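Dromavis Home Composting Trial
Progress report to the Enine Fund, second reporting period
Prepared by Kwadwo Abugri, project manager

Summary

The trial is on schedule in three of its four work areas. Household recruitment has closed, the caddy distribution is complete and the first round of contamination audits has been carried out. The soil testing work is behind by five weeks owing to a delay at the laboratory. No change to the total budget is requested. A transfer between two budget lines is requested under Finance.

Recruitment

The target was 70 households across Prokberg and the Onishi estate. Sign-up closed with 94. The additional households were accepted on the condition that they collect their own caddies from the Prokberg depot, which removed the delivery cost for that group. Onishi is under-represented relative to its population. Most dwellings there are flats with no ground-level garden, and the original leaflet referred only to backyard bins. A revised leaflet covering shared bins was issued in September and the response improved, although late enquiries have gone to a waiting list.

Equipment

Each household received one kitchen caddy, one 220-litre bin and a printed guide. Two bin models were purchased. The taller model has a hinged hatch at the base and has drawn complaints about the hatch working loose in wind. The supplier has agreed to send replacement clips at no charge. Fitting will be done by the households, with help available on request. The shorter model has had no reported faults.

Caddy liners were left out of the original specification. Participants in flats have asked for them repeatedly, and we have begun a small comparison of newspaper, paper bags and no liner at all. Results will be in the next report.

Contamination audits

Audits were done by hand sort on a tarpaulin, with each load weighed before and after removal of foreign material. Fruit stickers, tea bags with a plastic mesh and produce ties made up the bulk of what was removed. Cooked food was found in a minority of bins, mostly at Onishi, where the shared bins had been labelled with the wrong version of the accepted items list. The labels have been replaced.

Moisture was the more common problem. Bins at Prokberg were too dry through the warmer weeks, and several had stopped heating altogether. Households were advised to add water when turning and to keep the lid closed. Shredded cardboard is being supplied to the shared bins, which have the opposite fault.

Soil testing

Baseline samples were taken from all garden beds enrolled in the trial. The laboratory has returned pH and organic matter values for the first batch only. The remaining batches are in cold storage. We have asked for a firm date and will use a second laboratory if none is given.

Education materials

The kitchen sorting guide is in its second draft. Comments from participants were that the first draft had too much text and that the colour coding was hard to follow in poor light. Page layouts now use a plain white background throughout, and the section on keeping scraps apart from other items on the bench has been shortened to a single page.

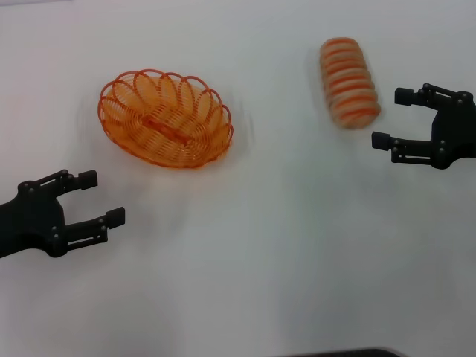

Finance

Spending to date is within the approved amount. Printing was overspent by $3000 as a result of the revised leaflet and the replacement labels. Delivery was underspent by slightly more than this. Approval is requested to move the $3000 from delivery to printing. Staff costs are in line with the forecast.

Next period

Complete the remaining soil tests. Fit replacement clips to the taller bins. Report on the liner comparison. Carry out the second contamination audit, using the same method and the same scales so that the two sets of weights can be compared. Decide whether the Onishi waiting list can be served from existing stock.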